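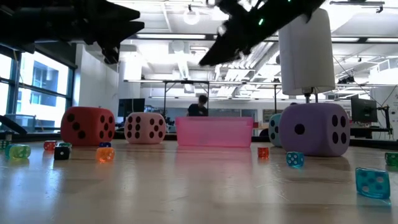
Games afternoons return to Rivier Hall in August

Our games afternoons start again in August after the winter break, with a 2 pm start and the hall open until 5 pm. Entry is still a gold coin, and under-fives are free.

The shelves have been sorted and nearly 200 games are now listed in the catalogue at the front desk. Cirillo, the harbour trading game several families asked for last term, has arrived and plays best with three or four. Promari is back too, with its missing rule booklet replaced.

Members may borrow two games at a time for up to three weeks. Please check the pieces against the card inside the lid before you leave - most of our losses are counters and small tokens that go home in the wrong box. Late returns can go through the slot beside the side door, if the box fits.

Parking behind the hall will be closed while the council resurfaces it. There is street parking on the oval side, and the Wondia bus stops 100 metres from the gate.

Tea, coffee and Milo are provided. Bring your own mug and a plate to share if you can.

Filed under: What's On, Families

Recent items
Library corner: new large-print titles
Hall hire rates from July
Jigsaw swap shelf moves to the foyer

Wondia Neighbourhood News | Contact the office | © Wondia Neighbourhood Association | Back to top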